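4.2 Who gets told first

I went into the Plondorine interviews expecting to hear a lot about money. What I got was a lot about kitchens. Emrys Lewis, who ran the shop floor at Stusari for 16 years before his sister took over, told me the real handover happened over breakfast one September (the board heard 2 months later!). I've come to think that gap matters more than the paperwork. In firms where the staff heard early, people stayed put. Where they heard late, they started calling Corex to ask about openings.

I coded each of the 20 interviews for when the news left the family, and I'll admit the coding is a bit rough. Some folks remembered the hour, and others could barely place the season. Figure 3 goes with this section.

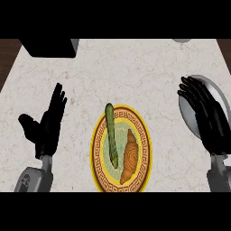

Figure 3. Rendered view of a marble countertop.

Hughes is the odd one out in my group. They told everyone at once, cousins and drivers and the night crew, and still lost their best buyer. I asked why and got a shrug, so I've left that case in the table with a question mark next to it. Section 4.3 picks up the pay question.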